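Before you sign for a kitchen or wash-up robot, spend an afternoon with the simulation. Vendors like to show it on a big screen while you drink their coffee. Ask for a copy you can run yourself, and work through the steps below with the people who do the job now.

I did this at the Maltthorpe canteen, where Tuvel wanted to put an arm next to the sink. The sales sheet promised 2,676 handled items a shift. It didn't say what an item was.

## 1. Write down the job as it is done today

Stand beside the person at the sink for a full service and note everything, including the parts that have no name. Hildegard Thiele, who runs wash-up at Maltthorpe, scrapes, sorts, pulls out the chipped glasses and tells the cooks when they are short of bowls. Only the sorting was in the proposal.

## 2. Ask what is being picked up

Go through the demo and list the objects. Then put your own list next to it and mark the ones that match.

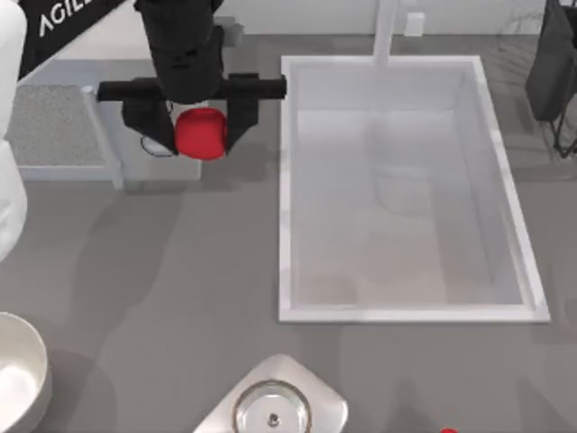

*Simulated sink station: the gripper holding a red ball over the gray mesh-topped tray.*

A ball is a fair test of whether the fingers can close on something. It tells you very little about a greasy ladle or a stack of plates stuck together with rice. Ask to see your five worst items, and ask for the failed runs as well. We were told there had been 933 runs and were shown two.

## 3. Put the missing things back in

Simulated counters are tidy. Ask for steam, suds, bad light and a tray left where it shouldn't be. If the vendor says that comes later, get the date in writing. Ours said May – no year.

## 4. Count the new work

Somebody has to clear jams, wipe the fingers and reset the arm after a stop. Kramer, our maintenance contractor, guessed some 40 minutes a day. Write a name next to each task, and check whether that person's hours or pay change. "The team will absorb it" is not an answer – send it back.

## 5. Agree on a stop rule

Before any trial, decide who can switch the arm off and go back to hand washing without asking a manager. At our place that is whoever is on the sink. Tuvel wanted it to be their remote desk, and we refused.

If you use Nindo for shift planning, leave the wash-up hours alone until the trial is over. Hours that get cut early are hard to get back.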